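Handle height and the charcoal cloth

The Lagman cart came with a straight push bar, and I have been moving heavy cloth with it since the spring. Two complaints have built up. The bar is too low to pull comfortably, and a full load shifts toward the handle side whenever the front casters meet the edge of the carpet.

I started with the load. The charcoal cloth is the worst item in the house. It folds thick, it will not lie flat in a basket, and it slides as one mass. On the kitchen scale, in a tared tub, it came to 3495 g straight off the shelf. After an overnight airing with the window open in July it read 3649 g. I repeated the second reading and got the same number, so I attribute the difference to humidity and have planned for the higher figure.
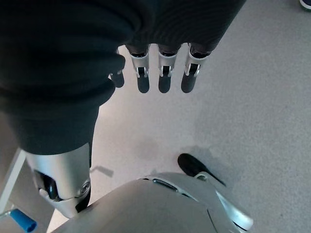
Sudheer Shenoy wrote in after the last post to say that cloth of that weight should be rolled before it goes on a cart, with the roll set across the direction of travel. He does his curtains that way and reports no sliding, though he admits the roll takes more floor to make than most people have free.

I tried it. It works on smooth floor. On carpet the roll creeps, and I went back to a loose quarter fold with the heaviest edge down.

The handle was the next job. Femesura sells a bent replacement bar, and Zisurora sells a similar one with a shallower bend. I ordered both and kept the Femesura. The deciding point was where the hand ends up when pulling sideways: with the shallow bend my wrist was cocked outward the whole way down the hall. 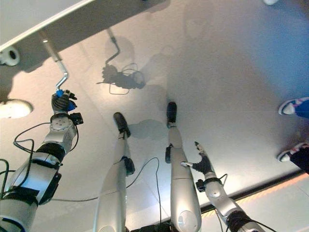 Snædís Bundgaard
Author, household notes

Fitting notes, for anyone doing the same. Slacken both clamps before removing either bolt. The old bar was under slight spring tension and the second bolt bound halfway out. I cleaned the thread with a nylon brush and left it dry. The Utum washers supplied with the kit are too soft, and I replaced them with plain steel ones from the drawer.

Retighten after the first loaded run. Mine had gained nearly a quarter turn of slack on the left side.

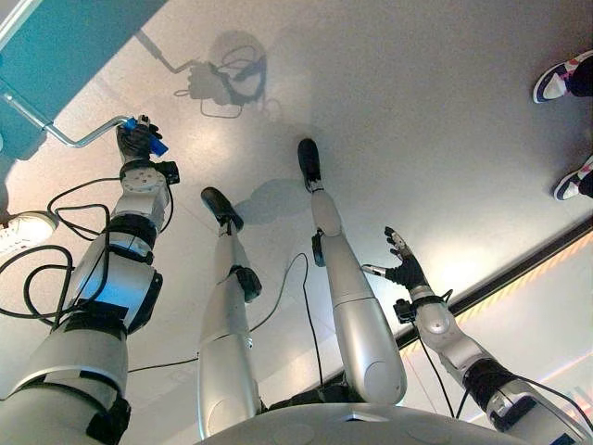 Load shift is mostly a matter of where the pull is applied. A pull taken low drags the near casters and leaves the far pair to wander, and the fold of cloth follows them. With a bent grey rod running down diagonally from the teal side, and a hand closed on the blue piece against it, the pull is taken well away from the panel. I would still like the bend a little further up. The next thing to test is a strap across the load, probably cotton webbing, set forward of center so the cloth cannot pile up at the handle end. I have not settled on a buckle.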